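How do I stop my hallway smelling of damp shoes?

Posted in Home & Garden > Cleaning and Smells
263 views

mudlark_jen

Hi all, hoping someone can help because I'm at my wits' end with this. We moved into a ground floor flat in October and the hallway has a smell I can only describe as wet trainer. It's a narrow hall with no window, front door at one end and bathroom at the other, and everyone's shoes live there as there's nowhere else for them to go. We've got two dogs as well so somebody is always coming in with soggy feet.

So far I've tried bicarb in the shoes (helped for a day, then I forgot to tip it out and wore it to work), one of those Gistis gel pots from the supermarket, and leaving the bathroom fan on overnight. The gel pot just made it smell of wet trainer and lemons. The shoes are in a closed cupboard at the moment, one of those tip-out ones with a flap front. It came with the flat and I've never liked it, but it does hide the mess.

Is it the shoes, the cupboard or the hall itself? I don't mind spending a bit but I'm renting so I can't go knocking holes in walls. Thanks in advance!

Boggart42

It's the cupboard. Get rid of it.

Had the same thing for years. Took ours to the tip and the smell went with it. Also wash your insoles.

pegs_and_props

Bit harsh on the cupboard but I do think the above is mostly right! I've lived in three damp ground floor flats (glutton for punishment) and the tip-out cupboards are a menace in all of them. You shut a wet pair in there at teatime, they're still wet at breakfast, and by then they've passed it on to everything else in the drawer.

Before you chuck it though, do the sniff test. Take every shoe out, put them all in another room with the door shut, and leave the cupboard open and empty for 6 hours or so. Then go and smell each one separately. If the cupboard whiffs by itself, wipe it out with white vinegar and warm water and let it dry properly, and look at the back panel while you're in there. Ours had a lovely crop of black speckles where it touched the outside wall, and no amount of vinegar was ever going to save it. If yours is the same, tell the landlord and take photos, you don't want that coming out of your deposit.

If it's the shoes, pull the insoles out and wash them in the sink with ordinary washing powder. Canvas ones can go in the machine at 30 in a pillowcase. Stuff anything wet with newspaper and change the paper after an hour, that first lot soaks up loads and then it's just sitting there being wet paper. Leather ones I leave well alone apart from the newspaper, and never on the radiator. I cracked a good pair of boots that way and I'm still cross about it.

Then open shelves, if you can bear to look at your shoes. You don't need anything clever, just a bit of air all the way round and a gap between the shelf and the wall. I had a cheap Rurkeo rack for ages, and before that some Valteck shelving out of the garage which was ugly as sin but did the job perfectly well. Keep the wet ones on the lowest shelf so they don't drip on the rest, and put a boot tray or an old baking tray under the very worst of them. Indoor shoes and slippers can go higher up.
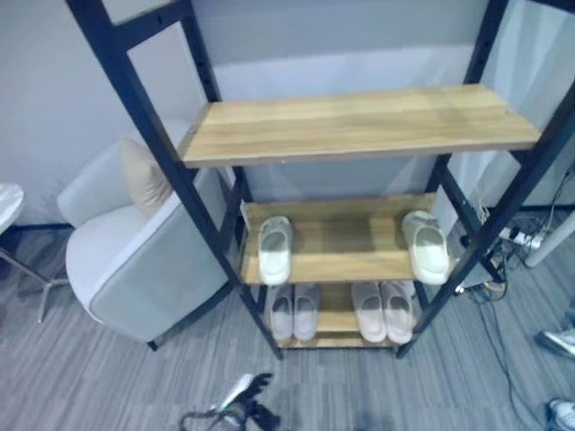

Do I need to buy special shoe shelves, or will ordinary ones do?

Ordinary ones are fine, so long as air can get in at the front and sides and you can wipe them down. If they're bare wood, give them a coat of wax or varnish first, or put wet shoes on a tray.

One more thing on the hall itself. If there's no window you might want a small dehumidifier. I got a secondhand Manolakis one and it lives by the bathroom door, and the amount of water I pour out of it is disgusting. Run it in the evening once everyone's home and the dogs have been out for the last time. And I'd dry the dogs outside the door if you've got a porch, or keep a towel hung up there at least. Half of my "shoe smell" turned out to be the doormat, which I'd never once washed. Hose it down, prop it up outside on a dry day, and don't put it back until the underneath is dry too.

mudlark_jen

Thank you both! Just been and sniffed the doormat. Oh dear. It's out by the bins now, and the cupboard gets emptied tomorrow.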